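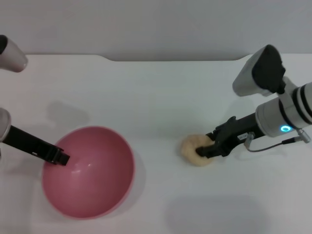
A pink plastic bowl on a plain white tabletop.

Care and Storage of Plastic Bowls in Shared Kitchens

Plastic bowls are issued to every shared kitchen in the Stakton residence buildings. They are light, they stack well, and they last for years when they are washed and stored correctly. This page sets out the method residents are asked to follow after each use. It applies to all mixing and serving bowls in the Skirnex and Vītola wings. Glass and ceramic items are covered on a separate page.

What you will need

Dish soap
A soft sponge or cloth
Baking soda, for stains only
A clean dish towel
A clear section of table or counter

Do not use steel wool, scouring powder, or the rough side of a two-sided sponge. Fine scratches dull the inside of a bowl and hold grease, and a scratched bowl cannot be restored.

Washing

1. Scrape leftover food into the compost bin. Do not use a knife or a metal spoon for this step.

2. Rinse the bowl under lukewarm water. Bowls that have held dough or batter should be rinsed in cold water first, as hot water sets flour paste onto the surface.

3. Wash the inside with soap and a soft sponge, working from the bottom up to the rim. Wash the outside and the base in the same way.

4. Run a finger around the underside of the rim. Oil collects there and is easily missed. Wash again if the rim feels slick.

5. Rinse until no suds remain.

Bowls marked as dishwasher safe on the base may be placed on the top rack. Bowls with no marking must be washed by hand.

Removing stains and odors

Tomato sauce, curry, and beet juice can leave a tint, which shows most clearly on light and pastel colors. Mix 2 tablespoons of baking soda with enough water to make a thick paste. Spread the paste over the stained area, leave it for an hour, and rinse. The treatment may be repeated once. A faint tint that remains after the second treatment is harmless, and the bowl may stay in service.

For onion or garlic odors, fill the bowl with warm water, add a spoonful of baking soda, and let it stand overnight. Place a note beside it so that other residents do not empty it.

Bleach is not permitted in the shared kitchens.

Drying

Turn the bowl upside down on the rack, tilted slightly so that air can reach the inside. Where the rack is full, dry the bowl with a clean towel and set it upright on the table to finish. Bowls must be fully dry before they are stacked. Damp bowls stick together, and forcing them apart is the most common cause of cracked rims.

If two bowls have already stuck, stand the lower one in warm water and put cold water in the upper one. Wait a few minutes and lift gently. Do not pry with a utensil.

Storing

Stack bowls by size with the largest at the bottom. No stack should be higher than 6 bowls. Keep stacks on the lower shelf of the cabinet, away from the oven, and do not leave bowls on a stovetop even when the burners are off. Lids are kept upright in the drawer under the cabinet.

Bowls may not be taken to bedrooms or used for paint, laundry, or pet food.

Checking for wear

Each kitchen is checked on the first Tuesday of the month. Residents are asked to look over the bowls they use in the meantime. Remove a bowl from the cabinet if it has any of the following:

A crack in the rim or wall
A sticky or chalky surface that does not wash off
Melted or warped areas
Deep knife marks

Place the worn bowl in the return crate by the kitchen door and fill in a replacement slip. Replacements are supplied from the Lanenero storeroom, room 182, and normally arrive within 4 working days. Color cannot be requested.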